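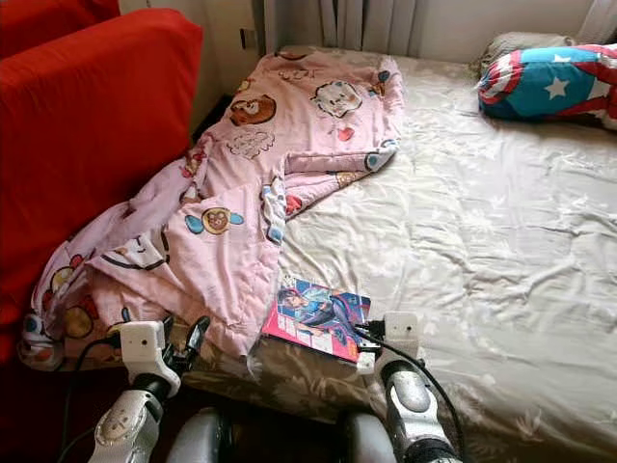
Bed-making practice in the spare room, with a book still to be cleared from the sheet.

Mekley pair teach home-built robot to tidy a bedroom

2020-08-25

A two-armed robot put together in a shared workshop in Mekley has been moved into a house for the first time, where its builders are trying to get it to clear and make a bed.

Gudrun Åberg and Bendik Hägglund began the build in January at Rønning, the members' workshop behind the old bus depot. They have called the machine Plurnow. It has two arms, each with a white gripper, and a silver body that Hägglund says took longer to get right than anything else on it.

The pair spent the spring working on a bench with tea towels and pillowcases. Åberg said that was useful up to a point, but a towel on a bench is small enough for both grippers to reach every corner, and a bed is a different matter.

"On the bench it never had to let go and take hold again somewhere else," she said. "With a full-size comforter it has to do that all the time, and each time it lets go the cloth moves."

The bed is in the spare room at Åberg's house, between a red sofa and a radiator. It is made up with a beige sheet, a pink children's comforter printed with cartoon animals and a pillow with a Captain America shield design. The first job is to get anything loose off the bed. The second is to pull the comforter straight.

Books have been the harder of the two. A glossy cover lying flat on a smooth sheet gives the fingers very little to get under, and the sheet tends to come up with it. Hägglund has tried 3 shapes of fingertip so far and expects to try more. The present ones are dark and fairly narrow, and he is thinking of adding a thin lip to one side.

The comforter brings its own trouble when it hangs over the side of the bed next to the sofa. The left arm has to reach down for the fold without pushing against the cushion, and the program is slow and careful there — too slow, in Åberg's view. She wants to bring a full run down to nine minutes before they show it to anyone outside the workshop.

The control program is called Sistico and was written by Hägglund in the evenings. It keeps a record of every attempt to take hold of something, including those made on the bench, and the total stood at 1,337 when he last looked. He goes through the failed ones by hand and sorts them by what was being picked up.

Cables are another point on the list. They run along the outside of the arms in black loops, which makes them easy to get at but means they can rub on the bedding. Hägglund would like to clip them closer to the forearms. Åberg would sooner leave them until the fingertips are settled, as the wiring may have to come off again.

Neither has a background in robotics. Åberg repairs sewing machines and Hägglund fits kitchens. Both said they had relied on other members at Rønning for help with tools, and the larger shell pieces were finished on the workshop's own sanding table.

Work in the house will go on for another two weeks. After that Plurnow goes back to the workshop, where members can see it during normal opening hours. Anyone who wants to have a go at the controls should put their name on the sheet by the door.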